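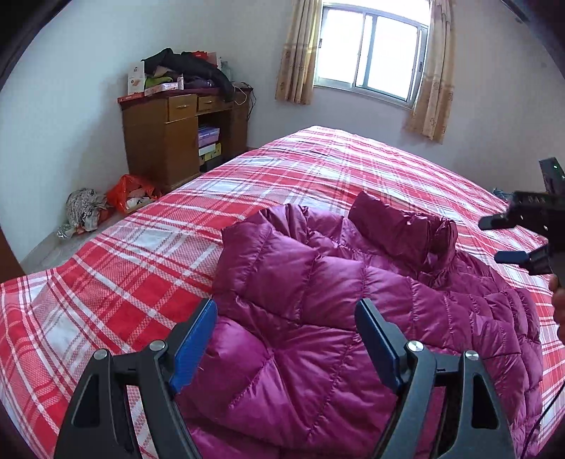 ## Ticket 537: Guest laundry charges posted to the wrong room

**Site:** Skukamport Residence, Building 2
**Opened:** 4 Oct 2016
**Reported by:** Shireen Khumalo, Front Office
**Assigned to:** Jacobus Radebe, Systems Support
**Priority:** Medium
**Status:** Resolved, monitoring

### Summary

Charges entered in the Dratex laundry module are appearing on the account of a room other than the one selected by the operator. The first reported case concerned a quilted down jacket sent for cleaning from Room 235. The charge was posted to Room 59.

### Steps to reproduce

1. Sign in to Dratex with a housekeeping account.
2. Open **Services > Laundry > New item**.
3. Enter the room number and press Tab.
4. Select "Outerwear, padded" from the item list.
5. Save, then open the guest account from the front desk terminal.

Expected: the charge appears on the account for the room entered.
Observed: the charge appears on the account last viewed at the same workstation.

### Log

**09:10, S. Khumalo.** Guest in Room 59 disputed a laundry charge at checkout. Charge reversed manually. The paper slip shows Room 235.

**09:45, J. Radebe.** Reproduced on the housekeeping workstation. Could not reproduce at the front desk. Both run the same version of Dratex.

**10:30, J. Radebe.** Cleared the local cache and restarted the client. The first entry posted correctly. The second did not.

**11:20, Reshma Adams, Accounts.** Please do not reverse further charges individually. Accounts requires one correction batch, approved by the duty manager. Laundry slips are to be kept until the batch is closed.

**13:05, J. Radebe.** Compared settings on the two workstations. "Retain last account" is enabled in housekeeping and disabled at the front desk. With the option disabled, 19 test entries posted to the correct room. Test entries have been voided.

**14:40, Sipho Motaung, Housekeeping.** Confirmed working. Staff used the option to avoid retyping the room number for multiple items and would like it restored when possible.

**15:15, J. Radebe.** Defect reported to Serkex, who maintain the module. The option must remain off until a corrected release is installed. Serkex expects to issue one in December.

### Outstanding

- [x] Disable "Retain last account" in housekeeping
- [x] Add a note to the workstation login screen
- [ ] Correction batch (R. Adams)
- [ ] Check the linen store workstation, which was in use during testing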